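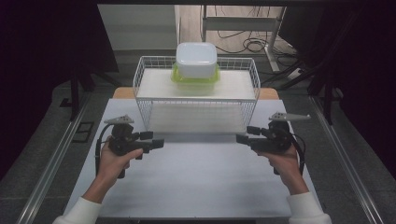 How to sort out food containers with one wire basket
By Mwende Biwott
August

Plastic food containers take up more room than they should, and the lids always end up somewhere else. A single wire basket on a shelf or worktop will hold a normal household's worth if you stack them by size.

What you need

A rectangular wire basket. Mine is a Bodier and it fits a standard kitchen shelf. Any make will do as long as the mesh is fine enough that small lids don't drop through.
A cloth and a clear surface to sort on.
A bag for the ones you are getting rid of.

What to do

1. Empty the cupboard. Put everything out on the table, lids included, and check the fridge and the dishwasher too.

2. Match each container with its lid. Press the lid down at all the corners. If it springs back up it has warped and won't seal again. Anything without a partner goes in the bag.

3. Wipe out the basket. Grease collects where the wires cross, and an old toothbrush gets it off.

4. Sort by shape. Square ones go with square ones and round with round. Mixed shapes lean and slide off each other.

5. Nest the containers you use least, biggest first, and lower them into the basket. Stand their lids upright down one side.

6. Keep the pair you use most together on top of the basket. A square white container sits well on a lime-green one, and you can lift both down in one go. Make sure the bottom one rests on the rim or on what is packed beneath it. If it rocks, turn it a quarter and try again.

7. Put the basket back with its long side facing you. The open mesh lets you see what is left without pulling it out.

Let everything dry fully before you stack it. Two damp containers pressed together will smell by Wednesday, and they can be hard to pull apart.

I go through the basket again every couple of months. It takes 12 minutes, most of it spent on lids.

Comments (2)

Plulley
Would this work in a deep drawer? My wire basket has a curved rim so nothing will sit on top of it.

Lacerda
I stand the lids in an old toast rack next to the basket. They used to fall flat every time I took one out.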